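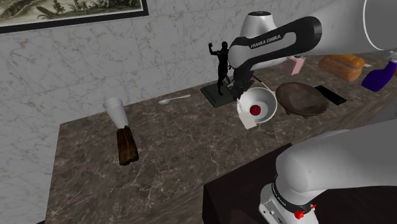
Vemholm Kitchen Stain Notes

README, third revision

What this is

A table of 318 household claims about getting stains out of stone counters, gathered from forum threads, old housekeeping columns, the backs of leaflets and people's mothers. Each claim has a row. Some rows have a test result next to them. Most don't, and I would ask you to look at that column before you quote anything from the rest.

I started the list after reading, in a single evening, that baking soda paste lifts red wine out of marble, that it does nothing, and that it ruins the polish. All three writers sounded very sure. None of them said how long they left it on, what the stone was, or whether it had been sealed.

What's in the folder

claims.csv has one row per claim, with the wording kept as close to the original as I could manage.
tests.csv has one row per trial.
sources.txt is a plain list of where each claim was found. Dead links are left in.
notes.txt is my running notes, unedited, with some bad temper in them.

Columns in claims.csv

claim_id: a number. Gaps are rows I merged and did not renumber.
stain: coffee, tea, wine, oil, rust, turmeric, ink, candle wax, other.
stone: marble, granite, limestone, slate, "stone" or blank. Blank means the source didn't say. "Stone" means the source said stone and thought that was enough.
remedy: what you're told to put on it.
time: how long you're told to leave it. Often "overnight," which I have not converted into hours.
tested: yes or no.
result: gone, lighter, same, worse, can't tell.

Columns in tests.csv

Mostly the same, plus the age of the stain in hours, whether the tile was sealed, and a free text comment. "Can't tell" gets used a lot. I don't regard that as a failure of the test. If you need to tilt a tile under a lamp to persuade yourself the mark has faded, you can't tell.

How the tests were done

On offcuts from Mansour, a stone yard that let me have a box of them for nothing. I put the stain on with a dropper, left it, applied the remedy, wiped, rinsed, and let the tile dry for a full day before looking. The drying matters. Damp stone is darker all over and hides a lot, and I suspect that accounts for many of the happy endings people report online.

Of the claims, 153 have been tested at least once. Only 20 were tested more than twice. Anything with a single trial behind it should be treated as an anecdote with a row number.

Fadi Yammine repeated the oil trials on his own tiles without seeing my results first. We disagreed on nearly 10 of them. I have kept both sets and not averaged them, as I have no idea what the average of "lighter" and "same" would be.

What I'd believe so far

An absorbent paste left under plastic does make fresh cooking oil lighter on unsealed marble. It is slow, and we never got an old mark out completely.

Vinegar and lemon juice dull polished marble. It's the one thing in the table I'd call settled, and it is still recommended in a depressing number of rows.

What I wouldn't

Anything about rust. My trials went badly and I don't trust the way I made the stain.

Anything about sealer. People write "sealed" when they mean the installer told them so several years ago. I did the sealing on my test tiles myself, with one product, and I may not have done it well.

The toothpaste claims. There are far too many and no two name the same kind.

Known problems

The tiles are small and a counter is large. Heat, sunlight and years of being wiped with whatever was under the sink are all missing from these tests.

"Granite" in a shop covers stones that a geologist would sort into several piles. I copied the shop's word.

I judged my own results by eye, knowing what I had put on each tile. That's a weak way to do it. A blind version is planned for August, if Fadi still has the patience.

The Plaveck rows came from a scanned booklet with no date and several pages missing. Fine as a record of what people were told, poor for anything else.

Using it

Do what you like with the files, but keep the tested column if you pass them on. An earlier copy went around under the name Skadthorpe list with that column stripped out, and I've since had two of my own untested rows sent back to me as proof.

Corrections are welcome. Please include the stone, the age of the stain, and how long you waited before you looked.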